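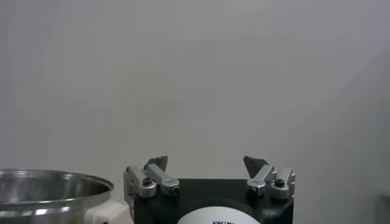
Wajid Virk wrote that his fingertips meet fine on the bench but miss each other by a hair once the gripper is on the arm, and he asked which screws to loosen first. Start with the ones at the lower end of the angled links. Leave the outer knuckle screws alone until the end.

I went through this twice in August with the Stenent gripper in our shared shop, and these are the steps I use now.

What you need

A hex key that fits your screws snugly
A strip of thin card
Removable threadlocker
A steel bowl for the pickup test

Squaring the fingers

1. Open the gripper all the way and cut power to the arm. Check that the fingers don't move when you push on them lightly.

2. Back off the lower link screws a quarter turn each. Do both sides before you touch anything else.

3. Power up and close slowly on the strip of card. Stop as soon as it holds. The pads will pull the links into line.

4. Snug the screws, left then right, a little at a time. Open, pull the card, and close again with nothing in between.

5. If one tip still sits high, loosen that side only and repeat. On mine the right side took three tries.

6. Take the screws out one at a time, add a drop of threadlocker, and put them back.
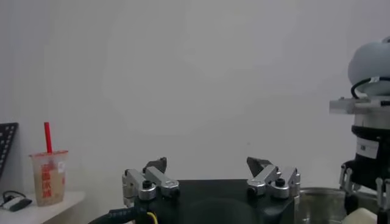
Photo: Dwynwen Edwards

Checking the cable

Move the wrist through its full range by hand with the power off. The cable needs slack at both ends of the travel. I had mine tied too close to the housing and it tugged at the last bit of rotation – moving the tie farther down the arm fixed it.

If you run two arms over the same table, do this with the second one parked. Set its limits again afterward, with both grippers fully open.

Pickup test

Put a light part in the bowl and run 45 pickups at low speed. Write down every drop and which way the part slid. If it always slides to the same side, go back to step 5. If the drops are mixed, clean the pads and run the test again before you adjust anything.

My cycle file for the Pruro controller is on the downloads page. The open position is set to 656 in that file, so change it to match your own gripper before the first run.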